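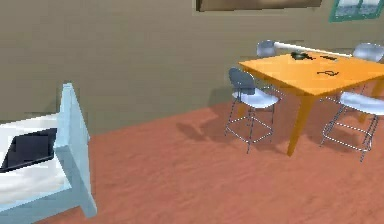
Reinaldo Mendonça's view, given at the August review, was that we should stop calling it a prevention program until it has prevented something. He'd like the word "pilot" back on the cover. I've put it back.

# Clestis falls prevention pilot: progress report to the Pritside Health Fund

## Where the money has gone

Most of the first payment went on staff time for home visits. The rest covered strength and balance classes, travel, and the data work contracted to Espinoza. We are slightly under budget. I wouldn't read that as thrift. We hired the second visiting nurse late, and the salary we didn't pay is nearly the whole of the underspend.

## Enrollment

We invited 243 people over 70 through the three family practices that agreed to take part. Of those, 93 enrolled and had a first home visit. The proposal assumed that well over half would say yes, and I can't find where that assumption came from. It may have been carried over from the earlier flu outreach bid, where people were being asked for five minutes and not for six months.

The people who enrolled worry me more than the number. They are mostly people who already see their doctor regularly, already walk, and mostly live with someone. The practices say the patients they fret about most either didn't answer the letter or told the receptionist they were fine. A phone call after the letter helped in one practice. The other two didn't have anyone free to make the calls.

## Classes

Of those enrolled, 30 have attended at least half of the classes offered to them. Attendance drops sharply after the fourth week at both sites. Instructors blame the bus timetable. Participants who left and were willing to talk to us mentioned the bus too, but more of them said the class was too easy, or that they had come to please a daughter.

## Falls

I've been asked whether falls are down. We don't know. Participants report their own falls on a monthly card, and the cards come back less often as time goes on. Fewer cards means fewer reported falls, whatever is happening at home. The downward line in the chart Espinoza circulated shows both things at once and should not be used in any press material.

Hospital admission records would be a better measure. The data agreement has been with the hospital's legal office since spring and I have no date for it. Even with those records, we have no comparison group. People who fall once often fall less the following year with no help from anyone, and a fair share of ours were referred right after a fall.

## The Gurkex software

The Gurkex risk score was meant to tell us whom to visit first. In practice the nurses fill it in after the visit because the practices ask for it. Two nurses scoring the same person have disagreed often enough that I've asked for a check of the scoring guide before we renew the license. The vendor has offered a training session. I'd rather see the scores agree first.

## What seems to be working

Medication reviews. The pharmacist has been finding sleeping pills and doubled-up blood pressure prescriptions, and the doctors are changing them. Those changes are in the chart and can be checked by anyone. It's the cheapest part of the project, and was added to the proposal in the last week of drafting.

## What we are asking for

- Permission to move the unspent nurse salary to follow-up calls at the 2 practices that aren't making them.
- A delay to the outcome report until the hospital records arrive.
- Agreement that no expansion is discussed before then.

If the second request is refused, we will report on the cards alone and say on the first page that they can't answer the question.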